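Mon 15 June

Back on the Keselow well readings, finally! I left these sitting since March and my own handwriting from then is a disgrace (is that a 1 or a 7? we may never know). Spent the first hour just typing up the old pages so I'd stop squinting at them.

So, well 10. The conductivity came out at 3854 on the first pass and I really didn't believe it, because its neighbor in the same field gave 146. Rinsed the probe, poured a fresh cup from the same bottle, ran it again and got within 2 of the first number. Fine, it's salty. I still want to see a new bottle from there before I get excited. 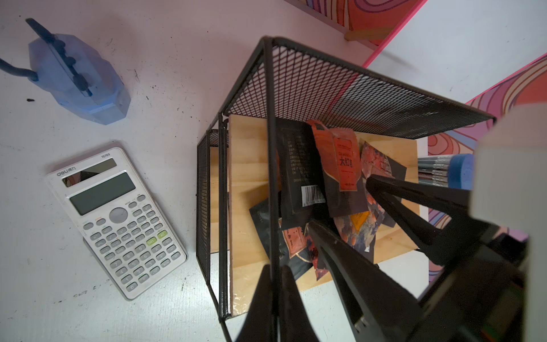

The other thing bugging me is the temperature correction. The Goodall sheet wants everything brought to 25 C and the Rurna sheet doesn't say, so if you're lining the two up side by side (please don't yet!) you'll be comparing apples and pears. I'm redoing the Rurna ones by hand tomorrow, one page at a time, and writing the raw value next to each so you can check me.

Labels: the new ones from Dronurix peel off in the fridge. Masking tape and a pencil works way better, go figure.

To do: order more standard solution, ask for a second bottle from well 10, find the lid to the big cooler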